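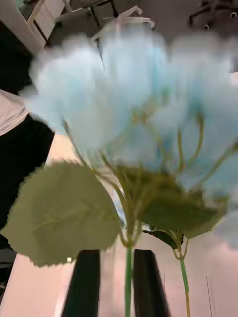
The arm, and what it does with flowers

Sorin Bucur would like it known that he doesn't especially care for flowers. He has spent two winters and a good part of a marriage's goodwill building a robot arm whose main accomplishment is picking them up, and he still can't tell a peony from a ranunculus. "I know hydrangea," he says. "Hydrangea I know very well."

The artificial one he practises on is a pale blue. It came from a garden centre near Trolonham and is, he says, the fourth of its line. The first three lost their heads.

We meet at the shared workshop on Janjua Road, where Bucur rents a bench and a lockable cupboard and has slowly annexed the bench next to it. The neighbouring bench belongs to Sneha Tripathi, who restores clocks when she is let near her own vice. She was drawn into the project in September, when she leaned over to complain about the noise and ended up redesigning the wrist.

"It sounded like a coffee grinder with a spoon in it," she says. "I thought, I can either move or fix that. The waiting list for a bench is long."

I ask how a man with no interest in flowers comes to build a machine for arranging them. Bucur sighs, as people do when they've told a story often enough to be bored by their own part in it. His wife does the flowers for a hall, a large one, with alcoves four metres up. Every few weeks she went up a ladder with an armful of stems. He didn't like the ladder. She didn't like him standing at the bottom of it giving advice.

"So I said, I'll make you something that reaches. I said it would take a month." He looks at Tripathi. "I did say a month."

"He says a month for everything," says Tripathi.

The arm does not, at present, reach the alcoves. It reaches the far end of the bench. It has a name, Trundalar, left over from an earlier design that had wheels, and which met its end on the workshop stairs. The wheels are in a box. Nobody has suggested changing the name, and it's now painted on the base in enamel, so that's that.

The gripper is the part they both want to talk about, and the part that has eaten the time. It has two fingers, black, with flat faces that come together on either side of the stem. Bucur printed the early ones himself and speaks of them the way other people speak of early haircuts. Pair after pair was too slippery, or too keen. A stem is an awkward thing to hold: thin, round, and with all the weight waving about at the top.

"Everyone's demonstration is a cube," he says. "You go to a show and there's an arm picking up a cube. Very nice. The cube doesn't mind. Pick up a cube by the wrong bit and you still have a cube. A hydrangea is a football on a stick. You lift it and the top decides to come a bit later than the bottom."

Could the arm not simply go slower? It could, and for a while it did. At the gentlest setting it took 210 seconds to move a flower from the jar to the vase, during which, Tripathi says, you could strip and oil a carriage clock and still have time to watch the end. They have it down to 21 now. She puts this down to the new wrist, and Bucur to his software. The subject was dropped while I was there, and picked up again, and dropped.

There is a small camera by the gripper, pointing along the fingers, and the footage from it is a good deal of what the two of them argue over. From down there a flower is mostly underside: stalks branching out from the main stem, the saw-toothed edge of a big leaf, then a great soft blur of blue with the ceiling somewhere behind it. Bucur had imagined the machine looking at flowers more or less as he did, from the front. He hadn't thought about it seeing them from the point of view of a slug.

"It changed how I wrote the whole thing," he says. "I had it looking for the bloom. The bloom's no use, it's everywhere, it fills the picture. What you want is the stem, and the stem is a skinny green line. So now it looks for the line and ignores the pretty part."

"Which suits him," says Tripathi.

Leaves remain a sore point. A leaf that sticks out low on the stem can be taken for part of it, or can get folded between the fingers, and then the flower comes up sideways. Tripathi's solution is to turn the stem before the arm goes in, so the leaf is out of the way. Bucur calls this cheating. She points out that florists take the lower leaves off altogether, and asks whether he'd call that cheating too. He says he would have to think about it, and goes to put the kettle on.

While he's gone I ask her what the whole thing has cost. She has a better idea than he does, having once sat down with his receipts as a favour. The motors came to £400, second-hand, from a packaging firm that was closing down. The power supply was £240, and a mistake. The controller board is a Banik, bought new, the only item in the build that arrived with instructions. She doesn't count the flowers. "I said I would and then I found the third bag of receipts and I stopped."

Bucur comes back with the tea and wants to talk about real stems. They tried some in the spring. The log on the cupboard door, kept in pencil, has an entry for 5/16/18 that reads, in full, "Tulips. No." A fresh stem has give in it, and bruises, and the grip that holds a plastic stem firmly will go straight through a tulip. He has since lined the fingers with a strip of something softer, taken it off again, and put it back on at a different angle. He hasn't tried another tulip. He is, he says, working up to it.

And his wife? She has been to see it twice. On the first visit she watched it put the hydrangea in the vase, take it out, and put it in again. She then moved the flower a little to the left.

"She was right," Bucur says. "It was better to the left."

On the second visit she brought sandwiches and asked Tripathi about clocks.

The ladder is still in use. It's a newer one, with a wide platform and a rail, which he bought her last year as a temporary measure. She likes it very much. I ask whether that doesn't rather settle the original problem, and there's a pause, in which Tripathi becomes interested in a screwdriver.

"For the moment," says Bucur. He has drawings for a longer forearm, and a counterweight to go with it, and he spreads them out across both benches to show me. The reach is nearly there on paper. The workshop ceiling may be a difficulty. I ask how long he thinks it will take.

"Don't," says Tripathi.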